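Subject: Re: [siseo-list] Sourdough going flat in the last hour
Date: 3 September 2026

> I've tried a longer second rise and it just spreads when I tip
> it out. Is it the flour? I'm on the Plellance strong white, 900g
> to a batch, and the kitchen is fairly warm.

I wouldn't blame the flour! I've been on Plellance since March and it takes plenty of water without sulking. My money's on the warm kitchen. Mine did exactly this all through August, pancakes every weekend, and what sorted it was putting the shaped loaves in the fridge overnight and baking them straight from cold -- lid on for 40 minutes, then off until they look done.

Also, do you flour the basket with rice flour? The Arruda shop has it in small bags again (bottom shelf, by the lentils). Wheat flour just glues itself to the cloth and then you tear the top getting it out.

Couple of pictures from me as well, coloured bits on a white table in both:
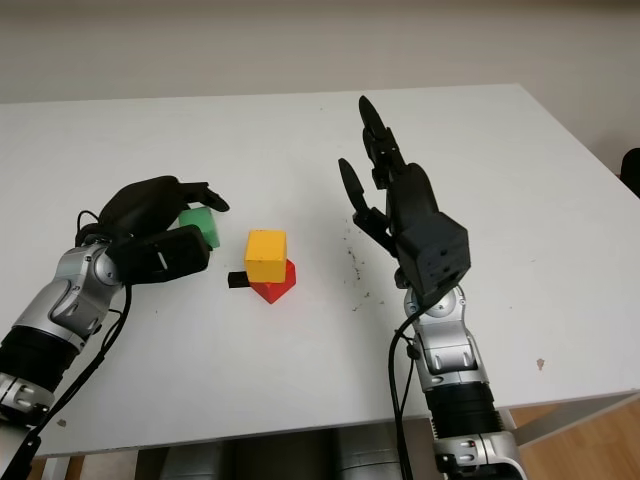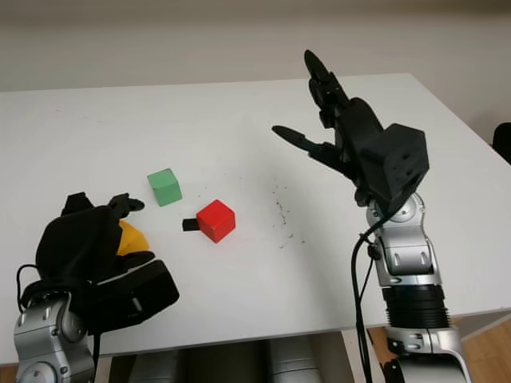
Anyway, if the fridge doesn't help, try holding back a splash of the water next time and see how the dough feels after the first fold. And is anyone driving to the Gedasholm bake day? I've got 4 baskets to lend and no way of getting them there on the bus.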